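Workshop notebook, Monday, October 15, 2018
Glue tests for the Zernetti chair repairs

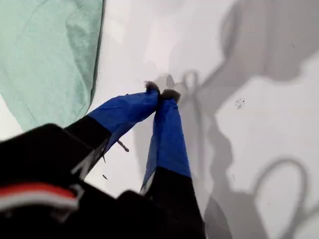
Gripper over the white surface, blue finger segments.

Continued from the August pages. Still trying to settle which glue to use on the loose joints before we commit to the whole set. Chang-ho Ham wants hide glue throughout so the next person can take the chairs apart again. I agree for the rungs. Not sure yet about the two back posts that were already repaired with something white and rubbery.

Stock on the shelf: liquid hide glue (Ballholm, opened in August, smells fine), dry hide glue granules, one bottle of Zomus yellow glue. The fish glue is gone, need to reorder.

Test pieces are beech, same as the chairs as far as I can tell. Cut the mortises with the small chisel, tenons left a hair fat and scraped down by hand. Fresh wood only in batch 1. Batch 2 has old residue left in the joint on purpose, scraped but not washed.

Dry granules: soaked overnight in cold water, warmed in the pot to 140 F and held there. Went over 150 once when I was on the phone with Nowakowski about the cane. Threw that lot out and started again. Strained through a stocking. Runs off the brush in a thin string, then breaks into drops. Good enough.

Clamped everything overnight. Pulled the joints this morning on the lever rig with the bucket.

Batch 1, fresh wood: all three glues held past where the rung itself started to split. Tells us nothing except that fresh wood is easy.

Batch 2, old residue: yellow glue let go early, clean off the residue, hardly any fiber torn. Liquid hide was better but uneven. Hot hide glue was best and I could feel it grab while I was still seating the tenon. Open time is short. With the window open I had a minute at most before it skinned over. Close the window and warm the parts first.

Washing out the old stuff: warm vinegar on a rag, left for 3 hours, softened the white glue enough to pick out with a dental tool. It raised the grain some. Rinse with plain water after and let the part dry until the next day. Do not rush this with the heat gun, I scorched a test piece.

Chair with tag 1031 has a cracked seat rail under the front corner. Crack is open at the bottom only. Work hot glue in with the thin palette knife, flex it a few times, clamp with wax paper both sides.

Nowakowski quoted 300 for the cane on the 2 worst seats, material included. Told him yes. He wants the frames glued up and square before he gets them, no finish on the inside edges.

To do
Reorder fish glue
More wax paper
Replace the pad on the long clamp, it is marking the wood
Ask Chang-ho if he still has the strap clamp
Try batch 3 with the vinegar wash, same pull test
Label the jars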